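Secondhand vinyl: my checklist before a record touches the turntable
Updated 31 May 2024

I buy a lot of used records, mostly dub, post-punk and the odd bit of German synth music, and I've ruined one good needle through being in a hurry. So now there's a list. It lives on a clipboard next to the deck and I tick it off for every single LP that comes into the house, even the dollar ones (especially the dollar ones!). My comments are under each item. Steal whatever's useful.

SLEEVE AND INNER

[ ] Seams checked, all three
Comment: Run a finger along them. A split seam doesn't bother me much, but a split top seam usually means the record was stored loose and has been sliding around.

[ ] Smell test
Comment: Yes, really. Stick your nose in. If it smells like a basement, it goes in the garage for a couple of days, well away from the rest of the shelf. I once let a moldy reggae compilation in with everything else and I was wiping down its neighbors for a week.

[ ] Old inner removed
Comment: Paper inners go straight out unless they're printed. Printed ones I keep in the jacket, behind the new poly sleeve.

[ ] Right record in the right jacket
Comment: Failed this one twice last September. One was a Makowska 12-inch in a Clerton jacket, and I liked it better than what I'd paid for, so I'm not too sore.

THE DISC ITSELF

[ ] Strong light, both sides
Comment: Tilt it under a desk lamp. Hairlines are fine. Anything I can feel with a fingernail gets a note on the card, with the track it's on.

[ ] Edge chips and cracks
Comment: A crack that reaches the grooves is an automatic fail. No playing it "just once to hear." That's how I lost the needle.

[ ] Warp check
Comment: Let it spin with the arm parked and watch from the side, eyes level with the platter. A gentle wave I'll live with. If the edge is bouncing, I don't lower the arm.

[ ] Center hole
Comment: Look for cracks running out from the hole, and for labels with a flap of paper hanging over it. Never force a tight one down onto the spindle — I trim the paper with a craft knife and try again.

[ ] Runout numbers written down
Comment: My copy of the second Welia album has 1399 scratched in the runout on side A and 1593 on side B, and I spent a whole evening finding out that both are right for the first pressing. Happy evening, to be fair.
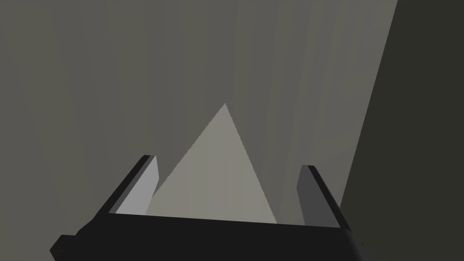
Ingeborg Brinkmann wrote in to say that I've got the order wrong and the wash should come before the light check, as half of what I'm calling scratches is probably just old fingerprints and dust. She does hers wet, then dry, then under the lamp, and she says she rejects far fewer records that way.

Fair point, and I've tried it on the last batch. I still want a quick look first so I'm not scrubbing grit into something nice, but the serious inspection has moved to after the bath. Thanks, Ingeborg! The cleaning part now goes like this:

CLEANING

[ ] Loose dust off with a dry brush
Comment: Light hand. Follow the grooves, don't cut across them.

[ ] Labels covered
Comment: I use a pair of plastic discs that clamp over the labels. Before that I used my thumb and optimism, and I have several pink smudges to show for it.

[ ] Wash, then rinse in distilled water
Comment: Change the water when it looks gray. I used to stretch it and could hear the difference in the quiet bits.

[ ] Fully dry before sleeving
Comment: Give it longer than you think. A damp record in a poly sleeve is asking for trouble.

FIRST PLAY

[ ] Needle clean, tracking force checked
Comment: Check with the gauge, don't trust the dial. Mine had drifted over the winter and everything with bass sounded fuzzy. I blamed the Pinddale reissues for a month. Sorry, Pinddale.

[ ] Volume low for the lead-in
Comment: If there's a nasty pop coming, I'd like it quiet.

[ ] Both sides played through, start to finish
Comment: Skips like to hide on the last track, where the grooves get tight.

[ ] Grade on the card, date, initials
Comment: Grade what you heard, even if the cover is gorgeous.

So far 204 records have been through the list and 37 have failed, most of them for cracks or skips. The fails go in a box by the door, and Jeferson Pacheco takes the good jackets off me for his wall. Next job is the 7-inches, which need a page of their own on account of all those missing centers.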